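Sitotier Countertop Care Oil

Item 200-6
Manufactured by Duvum

Sitotier is a clear finishing oil for wooden counters, shelves and worktables in homes, schools and offices. It is supplied ready to use and requires no thinning. One can covers 80 square feet in a single coat.

Application
Clean the surface and allow it to dry fully. Apply a thin coat with a lint-free cloth, following the grain. Wipe away any excess after 6 minutes. Two coats are recommended for new wood.

Storage
Keep the can upright and tightly closed, away from heat. Orders placed in August ship from the Akl warehouse. 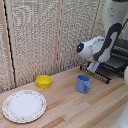 How long should the first coat dry before the second is applied?
Allow the first coat to dry overnight, and longer in a humid room.

Product inquiries: Suqin Ye, Customer Accounts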